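Darnow Hand-Held Gripper Kit
Sold by Alletti – ships in September

Overview

The Darnow kit is a hand-held gripper for recording demonstrations. A person picks it up, does the task, and the kit logs video and finger position together. The recordings are saved as episodes that can be used to train a manipulation policy. There is no arm to mount, so you can collect in offices, kitchens, workshops and anywhere else a person can walk.

Each kit has 2 grippers, one for each hand. They can be used as a pair or one at a time. A pair session is stored as a single episode with both streams on the same clock.

Recording

Video is taken at 60 frames per second from a wide lens above the fingers. We left the lens wide on purpose. Background helps the tracking software work out where the gripper is, and a busy room with furniture, windows and shelves tracks better than a bare wall. Ceiling lights can stay on. Strong sun straight into the lens is a problem, so turn the table if you need to.

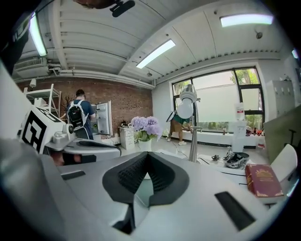

Recording position at a table, with a marker block and black rubber fingertip at left.

Markers should be kept clean and free of scratches. If one is covered by a sleeve or a strap for more than a moment, the episode is flagged and you can keep it or drop it when you review. Fingertips are a wear part. Change them when the rubber goes shiny or starts to slip.

Bilel software

Bilel is the desktop program that comes with the kit. It copies episodes off the grippers, checks for gaps, and lets you trim the start and end. Task labels are typed once per session and applied to every episode in it. Export is to plain folders of video and position files.

Our own test set, Sarpong, is included as a sample. It has 681 episodes of tabletop pick-and-place work, enough to try out a training setup before you collect anything yourself.

What is in the case

Left and right grippers
Spare rubber fingertips
Calibration card
Charger and cables
Bilel license, one computer

Notes before ordering

A battery charge lasts roughly 23 episodes of a long household task, more if the tasks are short. Spare batteries are sold separately. The case fits under an airline seat – batteries go in carry-on. Orders placed by noon Wednesday go out the same week once stock is in.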